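About Jatevano
Home | About | Services | Service Area | Contact

Jatevano inspects and tests residential electrical systems. The work covers branch circuits, panels, grounding and receptacle protection in single-family houses and in apartment buildings of up to 6 units. We do not sell panels or fixtures, and we do not bid on the repairs that our own reports call for.

The company was started by Nivaldo Brandão, who still reviews every report before it is sent. The office is in Trumlow. Field work is scheduled out of Trumlow and Hayes, and from April a third route will serve Trever.

What we test

A standard visit includes polarity and ground continuity at each accessible receptacle, a trip test of every GFCI and AFCI device, a torque check at the panel lugs, and a voltage drop reading on each kitchen and laundry circuit under load. Kitchens take the most time. Heating appliances draw high current for short periods, and a circuit that reads well with nothing running can show a weak splice once the load comes on.

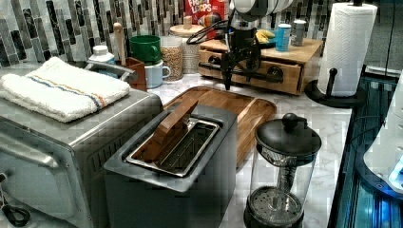
Toaster oven and toaster on a kitchen counter.

Voltage drop is recorded as a percentage of the no-load reading. Anything above 5 percent is listed in the report with the receptacle number and the breaker position, so that an electrician can go straight to the run in question. Readings under that limit are kept in the appendix.

Older houses often have a single 15-amp circuit feeding the kitchen and one adjoining room. Where we find this, the report states it as a condition and gives the measured load. It does not assign blame to an earlier owner or contractor.

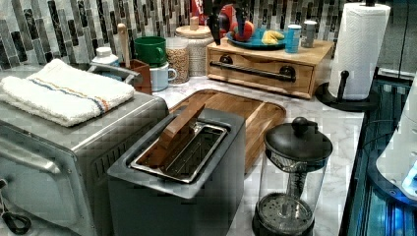
Do I need to be home during the inspection?
An adult has to be present for the first 15 minutes and again when the power is restored. The panel is shut off for part of the visit, so computers and medical equipment should be moved to backup power beforehand.

Reports and pricing

The flat fee is $495 for a single-family house with one panel. Each added subpanel is $134. The written report is delivered within 2 working days and contains a circuit map, the full table of readings, and a list of findings sorted by urgency. Urgent items, such as a hot neutral or a scorched bus bar, are given to the owner by phone on the same day.

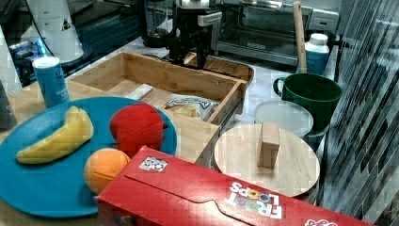 The circuit map is the part owners keep. It is printed on heavy stock, sized to fit inside the panel door, and it names each breaker by room and by receptacle number. Handwritten labels already in the panel are left in place - we note where they disagree with the map.

Instruments are calibrated once a year by an outside lab. Certificates are on file at the Trumlow office and a copy is sent on request.

Client comments
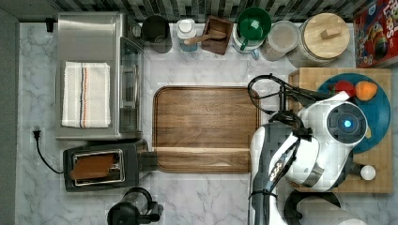
Brandão's report found the dining room tied into the kitchen breaker, and that explained two years of trips. The table of readings was more than I needed, but my electrician used all of it and finished in one morning. I would like to see the map offered as a file too. - Hayes client

The map has been available as a PDF since that comment was received. Ask for it when booking.

Page last revised November 20, 2022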